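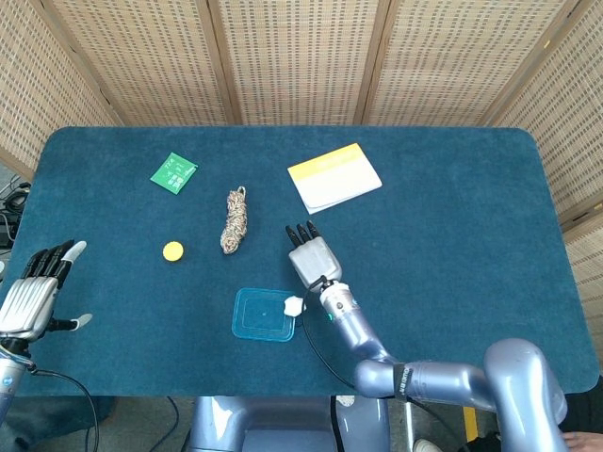

# Unit 5: Twist, Ply and Balance in Cord

Course notes, Prustbridge evening program in textile structures. Prepared by Mpho Nel. Revised 2022-08-20.

## 5.1 Terms

A **fiber** is the smallest unit handled. Fibers twisted together form a **yarn**. Two or more yarns twisted together form a **strand** or a **plied cord**, depending on which trade is speaking. Three or more strands laid together form a **rope**. The notes use "cord" for anything under 8 mm in diameter and "rope" for anything larger. The older Tultau handout puts the line elsewhere; ignore it for the assignments.

## 5.2 Direction of twist

Hold the cord vertically. If the visible angle of the fibers matches the middle stroke of the letter S, the cord has S-twist. If it matches the middle stroke of Z, it has Z-twist. Turning the cord end for end does not change the result.

A cord is normally plied in the direction opposite to its yarns. Z-spun yarns are plied S, and the yarns give up part of their twist as the ply goes in. When the two torques are equal the cord is *balanced*.

## 5.3 Testing for balance

1. Cut a length of 80 cm.
2. Bring the ends together and let the middle hang free.
3. Wait until movement stops.
4. Record the number and direction of turns in the hanging loop.

No turns: balanced. Turns in the ply direction: underplied. Turns against it: overplied. Humidity affects the reading, so note the conditions in the room — bast fibers are the worst in this respect.

## 5.4 Twist angle

For a cord of diameter *d* with *t* turns per unit length, the surface twist angle is

`tan(a) = pi * d * t`

Use the same length unit for *d* and 1/*t*. Most errors in last March's papers came from mixing millimeters and centimeters.

Worked case: *d* = 5 mm, *t* = 0.08 turns per mm. Then tan(a) = 1.257 and *a* is roughly 51 degrees. A cord at this angle is hard and stiff. It resists abrasion but loses strength in straight tension, as the fibers lie far from the line of load.

## 5.5 Storing samples

Wind samples as a skein, secure both ends, and fold the skein back on itself so that residual twist holds it closed. Do not wind plied cord onto a fixed spool by lifting turns over the end. Each turn lifted off adds or removes one full twist — over a long sample this is enough to spoil the balance test.

## 5.6 Assignment

Two unlabeled cords are issued, Indier and Suvarna. For each, report:

- twist direction of yarn and ply
- number of plies
- diameter, as the mean of 5 readings
- twist angle, calculated and measured
- result of the balance test

Maximum length is 399 words, tables excluded. Tape a short piece of each cord to the report and mark the upper end.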